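Every August the upgrade emails start, and every August I doubt them. Dredo wants $388 to replace a desktop that opens my spreadsheets fine. 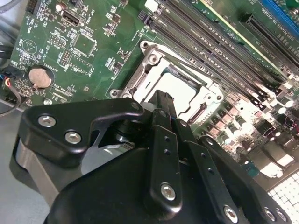
A processor seated in its socket.

Who decided five years was old? The seller, mostly.
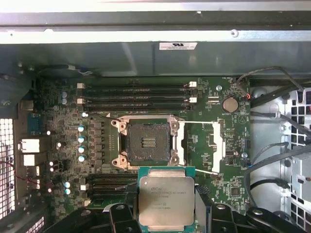
An Intel chip and an open socket.

Simão Baptista calls repair a hobby for cranks. I'm not convinced.

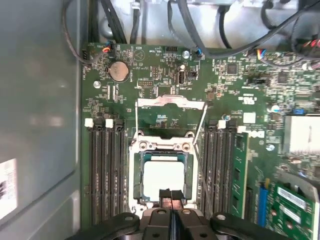 Thrift deserves better than a slogan. A socket that opens with a metal lever was made for swapping parts, whatever colour the brochure is.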